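Hosia Meadow Moth and Beetle Survey
Progress report to the Prelar Fund
March 16, 2020

The second season is behind us and the spreadsheet has stopped growing, so it seems a fair moment to tell you where your money went. Most of it went on egg cartons, lamp bulbs and gas.

We ran the light traps on 39 nights between spring and November. The grant application promised more, but it was written in January by someone who had forgotten what rain is. The lost nights were mostly in June, which is when the moths are at their best and so, apparently, are thunderstorms.

The species list for the meadow now stands at 311. It would be slightly longer if we counted the small brown ones we can't agree on. Those are in the freezer, next to the peas, waiting for a specialist who has been promising to visit since last summer.

Beetles have done better than expected. The pitfall traps along the Xu Creek side brought in more than 1,000 ground beetles, along with a lot of slugs and one set of car keys. We'd still like to hear from the owner of the keys.

The pinned reference collection is slower going. Three drawers are finished and labeled. The fourth has been started twice, the first attempt having been visited by carpet beetles – a species we had already recorded, thank you. 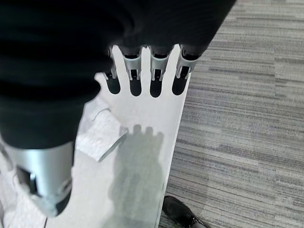
Data entry is nearly up to date. We moved all the records into Prolutell over the winter, and it has only once decided that every moth was caught at midnight on the first of the month. The backup was fine.

For the coming season we plan to open the traps again as soon as the nights warm up, add two pitfall lines on the dry bank, and replace the generator, which now starts only when insulted. The remaining budget covers the first two. A quote for the generator is attached, and we'd be glad of an answer before the June moths get going.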